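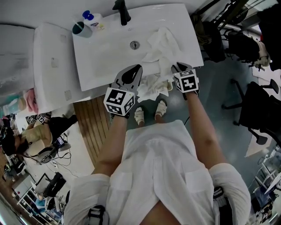 Fig. 9. Washroom basin, with one cloth in the bowl and one over the near edge.

Section 9. Wiping down the washbasin

Okay, this is my favorite section, which probably says something about me. I wrote the Pravard handbook one chore at a time, and the basin is the one I kept going back to and fixing (usually while I was standing at it). If you only have a few minutes before lunch, do this one and leave the shelves for later.

What you need

Two white cloths, plus a paper towel for the faucet. A squirt of plain hand soap. The Meng cream cleaner, order no. 693, but only for marks that soap won't shift. I used to grab it every single time and went through bottles of it!

Clearing the rim

1. Pick up anything small that's sitting on the rim, like cups, toothbrushes and hair ties. Put it on the shelf, well away from the cleaner.
2. Leave the soap pump where it is for now. You'll want it in a second.
3. Check the bowl for hair and bits of paper and drop them in the trash. Please don't rinse them down. I've had that drain apart and I'd like to never do it again.

Note: If you find a toothbrush and don't know whose it is, keep it upright in its cup and ask around. Gil-soo Ahn once lost three of them to somebody's big clean, and I heard about it for most of July.

Washing the bowl

4. Run a little warm water, turn it off, and put one pump of soap on the first cloth. One is plenty.
5. Start at the back by the faucet and pull the cloth toward you. Go around the sides next and finish at the drain.
6. Do the flat rim last, front edge included. That's where everybody leans, so it gets grubbier than you'd think.
7. Rinse the bowl, wring out the cloth and go over it all once more.

Caution: Never use the cream cleaner on the faucet. It's fine on the white parts, but on a black finish it leaves a cloudy patch that stays put. I learned that on the old Clevis faucet we had before this one. Also, don't mix it with bleach, ever.

Drying off

8. Take the second cloth and dry the bowl from the top down.

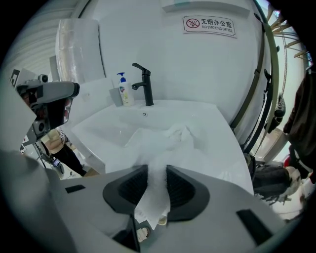
9. Crumple a paper towel and run it around the base of the faucet, where water likes to sit, then up the stem and along the underside of the spout. Finish with the lever. Hold it down while you wipe, or you'll turn the water on and get to do step 8 all over again.
10. Lift the soap pump, dry underneath it and put it back with the label facing out (okay, the label part is just me).
11. Put the cup and whatever else you moved back on the rim.

Note: Don't forget the overflow hole at the back of the bowl. A twisted corner of paper towel gets in there nicely. If it smells, pour in a cup of warm water and give it a minute.

Afterward

The paper towel goes in the trash and not in the toilet. Both cloths go in the wash together, hot, with no softener, or they'll stop soaking anything up. If you run out of clean ones, there's a pack of Bredach cloths in the supply closet. Write it on the list when you open the last pack.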